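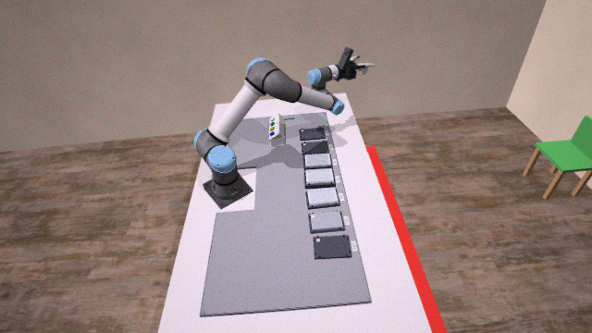
Zakley sim kit, worth it for tray loading?
Harvey Grewal
Jun 15, 2023

Looking at the Zakley simulator pack before we buy a real arm. Job is small parts into trays, trays in a row down one side of the bench. Can you change the number of trays without rebuilding the whole cell? Trial is only 2 weeks so dont want to waste it.

Skillow
Yes. Its in the layout menu. Save first.
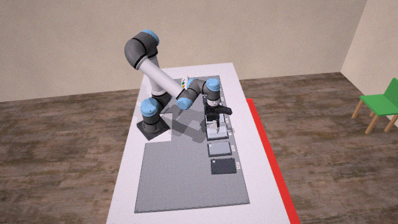
Harvey Fehr

Had it since May. Three trays in mine at the moment, wedge part over the far one, same bench. Swapping trays is quick. Bad bit is the gripper settings, took me 4 evenings and the manual is thin. Support did answer, 48 hours later. Start with the far tray, longest reach, if the arm copes there teh rest is easy. Wouldn't pay for the extra parts library, draw your own.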